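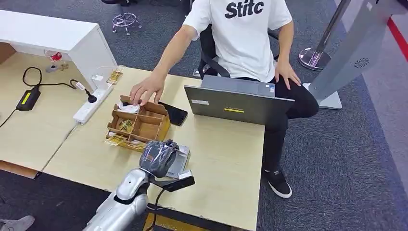 At the desk with the card organizer, arm in close.

Home | Guides | Hands | Arms | Faults | Forum

Tracking Down a Late Grip in Card Handovers

By Ieuan Powell | April

Print this page | E-mail this page

If your robot hand takes a card from a person and closes late, or closes on nothing and then happily carries nothing over to the desk, this guide is for you. I spent most of a Monday on this fault and enjoyed nearly every minute of it, because once you line the logs up the thing almost explains itself!

Our log had 497 handover attempts in it. The hand got the card in 373 of them. The rest were misses, and the misses were nearly all the same kind: person offers card, fingers stay half curled, person lets go, card hits the carpet, fingers close. Thicker things like a phone gave no trouble.

We run the Laltora hand controller with the Flonus logger. Menu names below are from those, but the steps should carry over to most setups.

Before you start

Make sure everyone near the arm knows where the stop button is, and put one person on it who has no other job. Drop the arm speed to the lowest setting you can stand. Clear anything off the desk that you don't want knocked. And please keep your own fingers on the far end of the card. A late grip is exactly the kind of fault that closes on you while you're bending in to see why it hasn't closed.

Step 1. Check the covering

Power the arm down and run your hand along the sleeve from the elbow to the wrist. You're feeling for a fold that has worked its way down over the wrist joint. Sleeves bunch up, they all do, and a few ridges along the forearm are fine. A ridge caught in the joint isn't. Pull it back, then bend the wrist by hand through its full travel (if your arm allows that unpowered, ours does) and watch whether it creeps down again.

Do the same with any glove or wrap on the hand. Slack at the fingertips is worth a strip of tape.

Step 2. Look at the cables

Follow each cable off the arm and check that it has slack at full reach. Tug nothing. If one goes tight before the arm gets where it's going, reroute it and rerun your test before touching any software.

Step 3. Log both clocks

My favorite part. In Flonus, turn on contact events and finger motor current in the same session. Run 20 offers with a plain piece of card, the same person offering each time, and plot the two lines together.

What you hope to see is a contact event with the current rising right behind it. We had the current rising beautifully and no contact event at all on the bad runs. The fingers were closing on the timeout! That was the whole fault: a stiff card held by its edge barely presses on the fingertips, so the controller never believed it had been handed anything.

Step 4. Lower the contact threshold

Under Hand > Contact in Laltora, bring the threshold down one notch at a time and run ten offers after each change. Vary the angle of the card, flat, tilted, end-on. Go too low and the hand starts closing on air, or on its own glove, so stop at the first false close and go back up. We ended up two notches below the default. 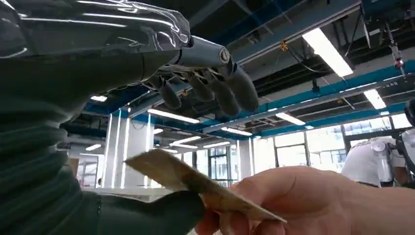

Šimkus wrote in to say that the threshold is the wrong place to start, and that with a Grellico fingertip pad fitted the default setting picked up card edges perfectly well. Fair point, and I'd love to try it. My only worry is the extra bulk under a glove. If you have pads already, do that first and skip to Step 5.

Step 5. Fix the empty carry

Separate bug, same afternoon. After the timeout our hand closed and moved off whether it held anything or not. Add a check on final finger position: if the fingers reach fully closed, treat the hand as empty, open, and wait for another offer. A single card is thin, so set the limit using the thinnest one you have, and test with it over and over.

Step 6. Run it again

Same card, same person, slow speed first. Only bring the speed back up once you've had a full set of offers with no late closes. Ours got through the slow set clean and dropped two at normal speed, both with the card tilted steeply, so I'm still poking at the angle. Logs welcome, especially from anyone using left hands.

Print this page | E-mail this page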